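Planning a First Gripper Budget Without Losing Sleep

Step 3: Put your money where the wear is

By now you have your task list from Step 2, and this is where budgeting gets fun! Take one sheet of paper and draw a line down the middle. On the left goes everything you buy once: the gripper body, the mount, the computer. On the right goes everything you'll buy again, like finger pads, link pins, cables and storage drives. The right side always ends up longer than people expect.

I set my own ceiling at $2000 for the first season and landed at $2073, mostly because I forgot shipping on the second order from Randel. Leave yourself a cushion.

Next, plan the practice items. Crinkly snack packages are wonderful for this -- they're cheap, they're light, and two soft pads pressing in from the sides are all you need to hold one upright. Put an open box on a table with a patterned cloth, spread some wrappers in front of it, and you have a real test of a gripper for pocket change.
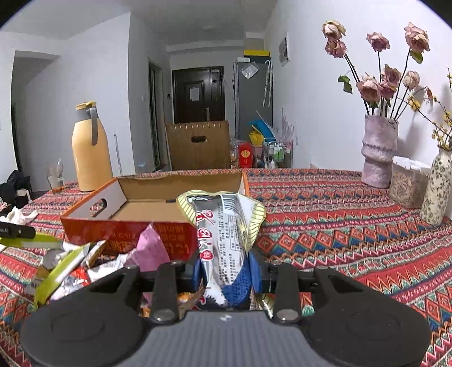
Should I buy spare pads with the first order or wait until I need them?
Buy them with the first order. I keep 4 sets on the shelf, and a late pad can hold up a whole week of work.

Step 4: Get two quotes and compare them line by line

Ask each supplier for the same list, in the same order. I sent mine to Findelent and Campbell in October and the totals came back $100 apart, but one had left out the mounting hardware. Zulmira Cordeiro taught me to write "included?" beside every line and fill it in myself, and I love that trick.

Check these before you sign off:
Price of a single replacement pad
Whether pins are sold loose or only in kits
Return window on opened parts
Who pays freight on a repair

Step 5: Buy one, then buy the rest

Order a single unit and run it on your own items for a full month. My Trivside worksheet has a column for this -- write down every part you touch with a screwdriver.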